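Toketti Game Recorder

Made by Grernimance. Ships from our warehouse in Trenham.

In stock

The Toketti is a small recorder for game consoles. You place it between the console and the television, and it saves what you play. It has its own storage inside, so you don't need a computer during the game. Later you can take your recordings to a phone or a computer, cut them, and send them to your friends.

We made the first Toketti for players who were tired of losing their best moments. Many consoles keep only a short piece of the game, and after this they write over it. The Toketti keeps the full evening. When the storage is full, it stops and shows an orange light. It will never delete a recording by itself.

This page is for the second version of the recorder, which we started to sell in January. The first version is not sold anymore, but it still receives updates. If you own the first version, please look at the part "Differences from the first version" lower on this page.

What it does

The recorder takes the picture and the sound from the console and passes them to the television. While it does this, it writes a copy to the inside storage. You press the large button on top one time to start and one time to stop. If you hold the button for 4 seconds, the recorder makes a mark in the recording. Marks are very useful when you have played for a long time and want to find one goal or one race again. A single recording can hold up to 1000 marks.

The voice of your friends in party chat is recorded only if the console sends it together with the game sound. On most consoles this is a setting that is off when you buy it. Please check the sound menu of your console before an important match.
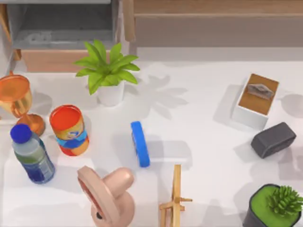 Can I use the Toketti without the Tindall app?

The recorder works by itself for recording and for playing back on the television. You need the app only for cutting, for renaming, and for sending clips to other people. You can also connect the recorder to a computer with the cable and copy the files in the usual way.

Storage

Inside is space for 80 hours of recording in the normal quality. In the high quality the space is filled two times faster. You can change the quality in the menu before each recording, but not during a recording.

It is not possible to change the inside storage for a bigger one. We know that some customers asked for this. The housing is closed with glue to keep the dust away from the fan, and opening it will end the warranty. If you need more space, connect a USB drive to the port on the back. The recorder will ask you if it should write to the drive or only copy old recordings to it. Please format the drive in the recorder's menu and not on the computer. Formatting removes everything on the drive, therefore save your files first.

The Tindall app

Tindall is our free app for phones, tablets and computers. You can use it without an account if you only want to cut clips and save them on your own device. For sharing by link you must make an account, and for this we ask only an email address and a password.

With the app you can:

Cut the start and the end of a clip
Join several clips into one
Lower the game sound when somebody is talking
Turn a clip for vertical phone screens
Make a private link that stops working on the day you choose

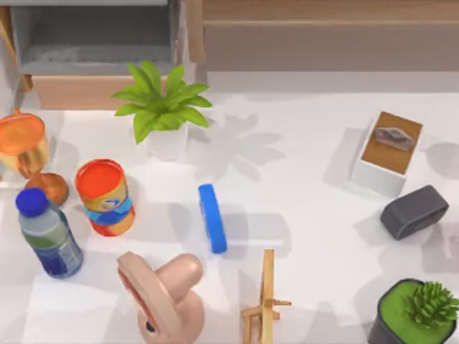
Sharing your clips

A private link can be opened by every person who has it, so please think before you put it in a public place. You can close a link at any moment in the app under "My links". After it is closed, the clip cannot be opened with this link again. You would have to make a new one.

Tindall does not post anything on social media for you. In an earlier version of the app there was a button for this, and we removed it. The social media services change their rules often, and the button stopped working too many times. Now the app saves the clip to your phone, and you post it from there as you would post any other video. It is one more step, but we receive far fewer complaints about it.

Some games do not allow recording of certain parts, for example the last chapter of the story or scenes with licensed music. When a console blocks the picture in such a part, the Toketti records a black picture with the text "Recording paused by console". It continues alone when the blocked part is over. You don't need to press the button again, and the marks you made before will stay.

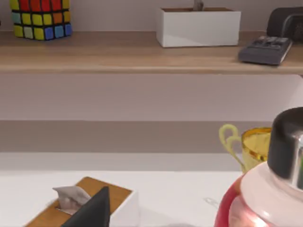
The same thing happens when you open a film application on the console. Most of these applications protect their picture, and our recorder respects the protection. Please do not write to us to ask for a way around it. We will not give one. If the screen stays black after you return to the game, close the film application fully and start the game again.

How to connect it

1. Turn off the console and the television.
2. Put the short cable from the box into the console and into the port named IN.
3. Put your own television cable into the port named OUT.
4. Connect the power supply. Use only the one from the box.
5. Turn on the television first, then the Toketti, then the console.
6. Choose your language on the screen and follow the setup.

The setup includes a test recording. Please watch it until the end and listen to the sound also. If there is a picture but no sound, change the sound output of the console to "stereo" and repeat the test.

Keep the side with the small holes free. The fan pulls the air from there, and if you put the recorder inside a closed piece of furniture it may become too hot and switch off. It will save the recording before it switches off.

Editing on a computer

On a larger screen the editing is more comfortable, especially with long recordings. Connect the Toketti by the USB cable and open Tindall. Your recordings appear on the left, and the timeline is at the bottom. Turn the scroll wheel to come closer in the timeline. Hold the Shift key and turn the wheel to move to the left or right. With the middle click you jump to the next mark.
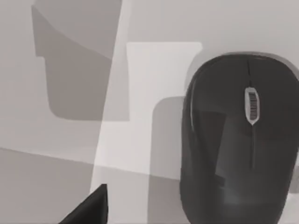

Mouse with scroll wheel on a pale work surface.

If the wheel moves the timeline too fast, you can make it slower in Settings, under "Mouse and keys". All keys can be changed there too. The app remembers them for each computer separately.

Differences from the first version

The second version has a quieter fan and a bigger button. The menu has a new order, with the sound settings on the first page. The power supply is different and must not be exchanged with the old one, even if the plug seems to fit. Recordings from the first version can be copied to the second with a USB drive, and the marks are copied together with them.

In the box

Toketti recorder
Power supply
Short cable for the console
USB cable
Printed quick guide

Not included: cable for the television, USB drive.

Warranty and returns

Grernimance gives a warranty of 2 years from the day you receive the product. Please keep the receipt or the order email. For a repair, write to our service in Trenham first, and you will get a return number. Packages without a return number take longer, as we have to search for the order by hand.

Before you send the recorder, copy your recordings to another place. In many repairs we must erase the inside storage, and we cannot bring the files back afterwards.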